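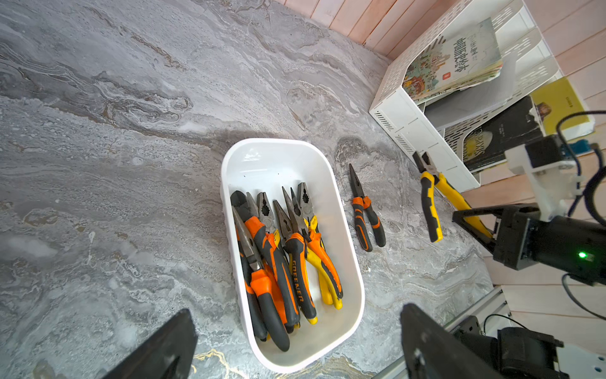

The lifetime guarantee is the oldest promise in the hardware aisle and the one least often tested. It's printed on the card, the card goes in the recycling, and the tool goes in a drawer for as long as the household lasts. I've been writing about consumer goods long enough to distrust any promise that costs the maker so little to make. Look at a bin of pliers like the one on the counter, orange grips next to yellow ones, a needle-nose marked GREENER in among the combination jaws. Could you say which of your own came with a guarantee? Could you say what the guarantee covered, or where you'd send the thing if the pivot seized up?

I couldn't, so I spent most of January finding out.

The first surprise was how few of these promises use the word "lifetime" to mean your life. Sometimes it's the life of the product, and the company decides how long that is. A pair of cutters that breaks has, on this reading, reached the end of its life, and the guarantee has ended along with it. I read one leaflet three times to make sure I wasn't being unfair.

Prurkumitz, a mid-priced brand sold mostly through discount stores, is at least clear about it. Its guarantee covers "defects in material and workmanship for the expected working life of the tool." I called to ask what the expected working life of a screwdriver was. The woman on the phone was friendly and put me on hold for a long time. When she came back she said it depended on use. I asked if she had ever seen a number. She said she'd have to send that question up, and it's presumably still on its way.

Then there's wear. Nearly every guarantee I read leaves out "normal wear and tear," which sounds fair until you try to think of what else happens to a hand tool. Jaws get rounded. Springs go soft. Grips split where your palm sits. A tool with a real flaw in the steel will often fail in the first month, when the store would take it back anyway. What you'd want covered is the slow stuff, and the slow stuff is what gets crossed out.

Boyang Tan repairs and resells used tools from a shop in Grunddale, and he takes a dimmer view than I do, which I didn't expect to be possible. He has sent back tools under guarantee to every brand that would give him an address. "They'll replace a ratchet without looking at it," he told me. "It's cheaper than paying someone to look. But you pay the postage, and by the time you've paid it you've bought half a ratchet."

He showed me a Wavetbridge socket wrench that had been replaced 3 times. The first had failed and so had its stand-ins, all at the same small plastic switch. Wavetbridge honored the guarantee every time, and I suppose that counts as keeping its word. It would have been more useful to change the switch.

People do love these guarantees, though, and I should be fair to them. My father-in-law bought a set of wrenches on the strength of one and still talks about it at dinner. He has never made a claim. When I asked if he'd paid extra, he said of course he had, that was how you knew it was good. I think that is the whole business in one sentence. The higher price convinces the buyer, the buyer takes better care of the wrench, and the wrench lasts.

There's also the matter of who is left to pay. A promise for life needs a company that stays around. Du, whose chisels Tan still sells secondhand, changed owners and the new owners kept the name, the logo and the color of the handles. They did not keep the guarantee. Chisels bought before the sale are now covered by a firm that doesn't exist, and a polite paragraph on the website says so.

My advice is dull. Buy the tool you would buy if the card said nothing. Work the joint in the store before you pay, and check that the jaws meet along their full length when you hold them up to the light. Keep the receipt for the store's own return period, put it somewhere you'll find it, and use it if you need to. If a brand sells spare parts, give it some credit for that, because a spring you can order is worth more to me than a promise I have to argue over.

I did make one claim myself, on a pair of tin snips with a cracked latch. I filled in the form on a Monday and got an automatic reply thanking me for my loyalty. It asked for a photo of the original packaging.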